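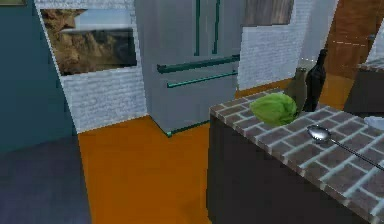 Kitchen layout with the tiled island, start pose for the lettuce task. Render is from the sim, default lighting.

Hi all,

replying inline, sorry for the delay, was fighting the build most of the morning. Selamawit's original is below, trimmed a bit.

> From: Selamawit Tilahun
> To: the sim-manip list
> Subject: grasp planner gives up on island scenes
>
> Hi list,
>
> Since we moved to the April asset pack I can't get the planner to return anything useful on the kitchen island. Pick target is the lettuce. Same config as before, same seed list, planner is Brandness from main. Out of 400 runs I get 213 with "no feasible approach" and most of the others go the long way over the top and time out.
>
> Things I tried:
>
> - bumping the sample budget, no change except slower
> - turning off self collision (I know, I know)
> - moving the base a bit closer to the island
>
> Is it the bottles? They stand right behind the lettuce and the olive one is nearly touching it in the camera view. But the old pack had bottles too and that was fine.
>
> Second question, the segmentation from Vuorinen keeps merging the lettuce with the shorter bottle. Both green, ok, but one is bright lime and the other is really dark, I'd expect better. Is there a threshold I am missing?
>
> Third, does anyone have the spoon working as an obstacle? Mine seems to be ignored completly.
>
> Thanks,
> Selamawit

**Re: no feasible approach**

Partly the bottles, but mostly the collision meshes. The new pack ships the bottles with convex hulls only. Hull of something with a narrow neck = a fat cone from the shoulders up, so the gap next to the neck is gone as far as the planner cares. Dump the collision view and you'll see it right away:

```
hirkar view --layer collision --scene kitchen_island
```

The tall black one is the worse of the two. Long slim neck, so there's a lot of free space the hull eats. Old pack had them split into body + neck. Nelly has a branch of Hirkar that runs the decomposition on load, `nl/split-hulls`. I rebuilt against it last night and reran your seed list: 60 no-feasible instead of 213. Still not great. The leftovers all look like base placement to me, arm is just too short for the back left part of the counter from where you park it.

Don't turn self collision off pls. It hides things and then someone merges it.

For the base: try sliding along the island instead of closer. Closer makes the elbow hit the dark front side of the cabinet, I had a whole afternoon of that. Offset param is `base.lateral`, default 0, I use 20 (it's in cm, yes, everything else is in meters, Hugo has a ticket open).

**Re: going over the top**

Separate thing. Cost term for clearance got rescaled when Raíssa merged the new cost stack, and nobody touched the kitchen config. So clearance now beats path length by a mile and it takes the scenic route. Put this in your override:

```yaml
planner:
 cost:
 clearance_weight: 0.2
 length_weight: 1.0
 approach:
 prefer: front_side
 min_standoff: 0.04
```

`front_side` matters here, otherwise it samples approaches from behind the bottles too and throws nearly all of them away. Waste of budget.

Raíssa, can we get the weights normalized in the loader? Or at least a warning if the config is from before the change. I can write the warning if you tell me where the version field lives.

**Re: segmentation merge**

Not a threshold. I looked at the masks and the merge happens in the depth step, color is barely used there. Lettuce sits in front of the bottle and covers part of it, depth jump between them is small at that camera distance, so the region grower walks straight across. Two options:

1. `depth_edge: strict`. Fixes the lettuce, but breaks the spoon. Bowl and handle come out as two objects because of the highlights.
2. Use the instance ids from the renderer and skip Vuorinen while debugging planning. Do this first. No point chasing two bugs in one run.

Leonilde was looking at feeding color back in as a tie breaker. Leonilde, any news? Would test it on this scene happily, it's a good bad case. The two bottles also overlap in some of the camera poses, both dark and glossy, so that'll be the next thing somebody reports.

**Re: spoon ignored**

Yep. Anything thinner than `min_obstacle_height` is dropped as part of the support surface. The spoon lies flat on the tiles and the handle is thin so it goes. Set it to 0.005 and it comes back. Side effect, if you build the support from depth and not from the mesh you may start getting grout lines and the lip of the countertop as obstacles. I got a nice little fence along the near edge. With mesh support it's clean.

Watch the handle too, it runs diagonally out of the camera view on the right, so perception only gives you the visible part and the box ends at the image border. Doesn't matter for the lettuce pick but will bite you when you place anything on that side. Same with the pale thing at the right edge. I couldn't tell from this view if it's a plate or a bowl, and the segmenter calls it background. Add a second view or read it out of the scene file.

**What I'd do, in order**

- renderer ids on, Vuorinen off
- Nelly's branch, rebuild, clear the mesh cache (`~/.hirkar/cache`, it does NOT invalidate by itself)
- the cost override above
- lateral offset
- rerun, same seeds, post the numbers
- then Vuorinen back on, strict edges, see what breaks

If the cache step is skipped you'll get the old hulls and think the branch does nothing. Ask me how I know.

Also the Rarkstead bridge is pinned to the old message format, so if you play back the trajectories there, use the 0.2 converter or the gripper width comes out zero. Hugo, is the unpin still waiting on CI? I can review tonight if it helps, after 8 is fine.

One more, unrelated to your bug: the island top and the floor share a physics material in this pack. Friction is identical. I don't think anyone meant that. Won't affect the pick but sliding tests will look odd, so don't trust pushes on the tiles until it's sorted. Will file it unless somebody allready has.

Logs from my rerun are in the shared folder under `island_lettuce`, one file per seed. Failure reasons are in the last line of each, grep for `REASON`.

Selamawit, if you still see the timeouts with the override, send me one seed and the full config, not just the diff. Last time we lost a day to a stale include.

cheers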